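Home | Bathroom | Kitchen | FAQ | Contact

Soap dishes: your questions

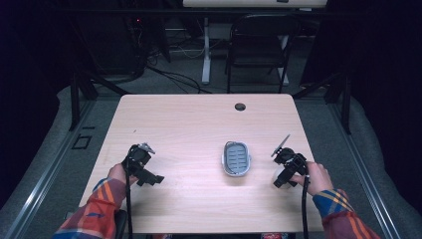

Oval dish, white rim, grey slotted inside.

Do slots really keep soap dry?
Up to a point. Makers promise a lot — we'd believe about half. A bar left under a dripping tap goes soft in any dish.

Is the Lusano worth paying more for?
We doubt it. Our cheap one has lasted 7 years.

Can it go in the dishwasher?
The label may say so. We wash ours by hand.

Will it stop soap marks on wood?
Don't count on it. Lift it and wipe underneath.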